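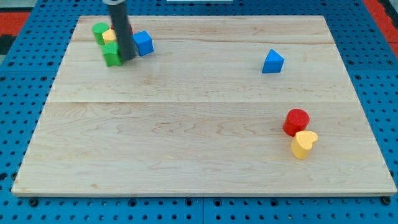
Zundton Push Rod Tip, replacement kit

Status: back in stock, old batch recalled. Read the notice before you order or run anything.

What it is
Straight rod end for tabletop pushing work. Mounts on the Clunard arm collar. For sliding small blocks around on a flat board, sorting, cluster and separate tasks, that kind of thing. Not for lifting. Not for pressing down on parts.

RECALL NOTICE, batch 134
Tips from batch 134 can work loose in the collar and drop a little during a run. The arm doesn't know. It still thinks the tip is at the height you taught it, so it drags on the board, then catches on a plank seam or the side of a block. We had 3 reports from customers. Two were scratched boards. One was worse: tip caught, arm kept pushing, a block shot off the table and hit a guard panel. No one hurt.

Cause: set screw hole drilled too shallow at our Verberg shop. Screw feels tight, isnt. Our mistake, and we should of caught it at final check.

How to tell if you have one
Batch number is stamped on the collar end, you have to pull the tip out to read it. No stamp at all = treat it as 134.

If you have one
- Stop the arm. Hit the stop button, dont just pause the program.
- Power off before you put a hand anywhere near the tip.
- Pull the tip, read the stamp.
- Send us the batch number and a ship-to address. New tip goes out free, no need to return the old one. Scrap it.
- Do NOT add thread glue and keep running. One customer tried, it came loose again.

After fitting the new tip
Teach the height again. Every time, even if it looks the same. Run slow over the bare board first, all four corners plus the middle, then across any seams. Then put blocks back and set the push force limit. If your controller has no force limit, keep the speed down and stay outside the guard.

Check the screw every 1,000 cycles. Sooner if you push heavy parts.

In the box
Rod tip, new style with full depth hole
Set screws, 3
Hex key
Card with the height check steps

Fits
Clunard collar, straight type. Katsaros collar only with the adapter sleeve, sold seperately. Does not fit the angled Katsaros mount, please stop ordering it for that one.

Shipping
Recall swaps go first. Paid orders in by noon Tuesday leave the same week. Adapter sleeves are on back order until September.

Questions about a tip already on a machine: call, don't email. Leave the arm off until you've talked to us.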